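Part 4: Soft, Jammy and Hard-Cooked Eggs

You've unpacked the Vivcombe egg steamer, washed the tray and run it once empty of eggs. Now comes the fun part! Steamed eggs peel more easily than boiled ones in my kitchen, and once you've learned your own machine you can get the yolk you like on a sleepy Monday with one eye open. This part covers the everyday programs. Poached eggs and the little omelet pan are in Part 5.

**Before you start**

- Use eggs straight from the refrigerator. All the times in this part assume cold eggs.
- Very fresh eggs are wonderful poached but stubborn to peel. Let them sit in the refrigerator for a week or so if you plan to hard-cook them.
- Check each shell for cracks. A hairline crack will leak a white ribbon into the tray, harmless but a nuisance to scrub.

### 4.1 Setting up your spot

1. Put the base on a flat, level surface. If the base slopes, the water pools on one side of the heating plate and the eggs on the other side come out softer.
2. Leave open space above the lid. Steam comes out of the vent in a strong jet, so don't work under a cabinet.
3. Run the cord behind the base, well away from the edge of the counter.
4. Lay out what you need: the measuring beaker, the piercing pin, a bowl of cold water for afterward.

> **Caution:** The vent steam can burn you. Keep hands and faces away from the top of the lid the whole time the light is on.

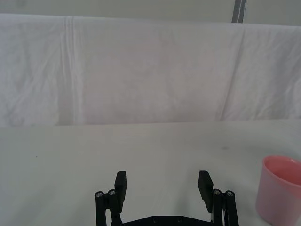
Give some thought to how you'll get the eggs out, too, as the tray has no handles and the shells are slippery when they're steaming. A slotted spoon works, but I'm very fond of tongs, as long as they have the right ends. Look for broad, flat tips like the two squared-off black pads here, which stand well apart when they're open. Wide tips spread the squeeze over more of the shell, and narrow, pointy ones are how you end up with a thumbprint-sized dent in breakfast. Open them wider than the egg, come straight down, and close gently until the egg just lifts.

### 4.2 Measuring the water

The amount of water sets the cooking time. The plate heats until it runs dry, then the machine buzzes, so *less water means a softer egg*. (It felt backward to me as well!)

1. Take the beaker and find the line for the yolk you want: SOFT, JAMMY or HARD.
2. Fill with cold tap water to that line. Set the beaker on the counter and bend down to read it at eye level.
3. Pour the water onto the heating plate, slowly, so it doesn't splash over the rim.
4. Place the tray over the plate and press until it sits flat all the way around.

**Note:** More eggs need *less* water, as strange as that sounds. A full tray cools the steam so it drips back onto the plate and gets used again. Each line on the beaker has a mark for a full tray and a slightly higher one for a half tray.

**Lost the beaker?** It happens, and you needn't wait for a new one. Measure 30 ml with a kitchen syringe or a small medicine cup for a soft yolk in a full tray, and add a little at a time on later batches until you like the result. Once you know your amount, mark it on a cup you always have around.
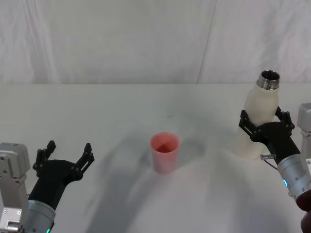 *A pink plastic cup.*

Whatever you choose, stick with it. Switching cups between batches is the most common reason two breakfasts don't match.

### 4.3 Piercing and cooking

1. Hold the egg with the wide end up. The air pocket is at that end.
2. Press the pin straight in, only until you feel the shell give. Pull it straight out.
3. Stand the egg in the tray, wide end up.
4. Repeat for the rest, then put on the lid with its vent toward the back.
5. Turn the switch to ON. The light comes on right away.
6. When the buzzer sounds, switch off and lift the lid away from you, so the steam rolls out at the back.
7. Move the eggs into cold water. Leave soft ones for 30 seconds, just enough to handle. Leave hard ones until they're cool all the way through.

> **Caution:** The piercing pin is sharp. Snap its cap back on as soon as you finish the last egg, and store it out of children's reach.

**Note:** Don't leave eggs sitting under the lid after the buzzer. They keep cooking in the trapped heat and a lovely jammy yolk turns chalky.

### 4.4 Peeling

Tap the wide end first, then roll the egg under your palm until the shell is crackled everywhere. Start where the air pocket was and peel under a trickle of water. If the first bit comes away with its skin attached, the rest usually slides off in two or three big pieces, and it's a very satisfying feeling!

### 4.5 Packing eggs to go

Hard-cooked eggs travel well, and two of them with a slice of rye is my favorite train lunch.

1. Cool the eggs completely, then dry them.
2. Leave the shells on. They're the best wrapper an egg can have.
3. Pack them in a lidded box with an ice pack.
4. Keep salt or seasoning separate until you eat.

Cooked eggs shouldn't be out of the cold for more than two hours. In the refrigerator, in their shells, they keep for a week. Write the cooking day on the shell in pencil and you won't have to guess.

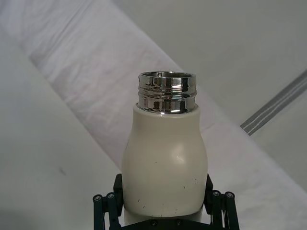 Something hot alongside makes it a real meal, and a thin miso broth or plain clear soup goes beautifully with a halved egg dropped in at the last minute. Pour 200 ml per person and strain it first, so there are no bits of scallion to catch in the closure. A bottle with a raised screw thread around a metal neck, like the cream-colored one with its cap off, deserves a careful wipe at that ridge before you close it. Broth dries there and the next day's tea will taste of it. Keep the egg in its own box until you're ready to eat.

### 4.6 When the result isn't right

| What you got | What to try |
|---|---|
| White still runny | Add a little more water; check that the lid sits flat |
| Yolk too firm | Use less water; move eggs to cold water sooner |
| Gray-green ring on yolk | Cool the eggs faster |
| Shell cracked in the tray | Pierce again with a lighter touch; check the pin for a bent tip |
| One side softer | Level the base |

Change one thing at a time and jot it down. My own notes are on the inside of a cupboard door, and they've saved plenty of breakfasts.

Clean the heating plate after every third or fourth use, following the vinegar steps in Part 7. Let the base cool completely first, and never put it in water.

*Text by Hanne Nurmi. Revised Saturday, December 21, 2024.*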